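**Irnby, April.** Oson holt sich fürs Anlernen seiner Roboterarme jetzt Leute aus der Nachbarschaft. Keine Programmierer, kein Vorwissen. Wer kommt, steuert zwei Arme aus der Ferne und macht die Aufgabe vor, immer wieder. 898 Durchgänge sind schon gespeichert, 2.000 sollen es werden.

Zurzeit dran: Filzstifte vom Tisch aufnehmen, mit zwei Greifern. Klingt simpel, ist es nicht. "Die ersten 60 Versuche von mir konnte man wegwerfen", sagt Randi Backlund, sonst Schreinerin. Man greife zu schnell, und der zweite Arm komme nicht hinterher. Geübt wird in Schichten von 60 Minuten, dann Pause, weil sonst die Konzentation nachlässt.

Projektleiterin Ingvild Ekström will auch die verpatzten Durchgänge behalten, getrennt abgelegt. Ob die was bringen, ist intern umstritten.
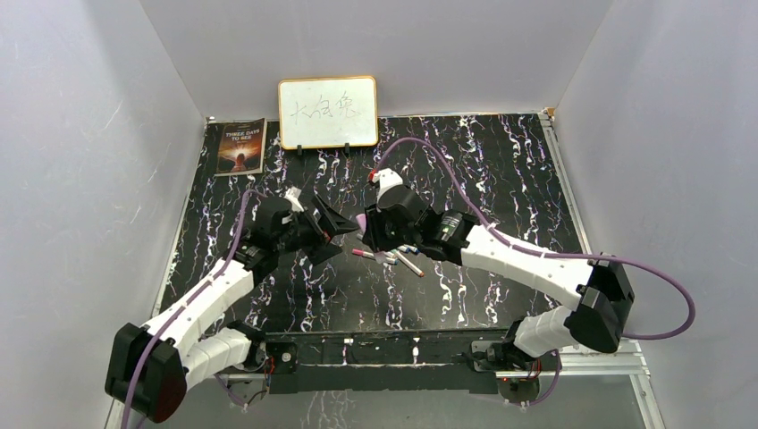 Als Nächstes stehen andere Stifte und eine andere Tischplatte auf dem Plan. Danach evtl. Schraubdeckel, noch offen. Anmeldung läuft über Thodoris Lazaridis im Büro Söderlund, Abendtermine ab 18 Uhr sind noch frei. Bezahlt wird pro Schicht, den Satz nennt Oson auf Anfrge.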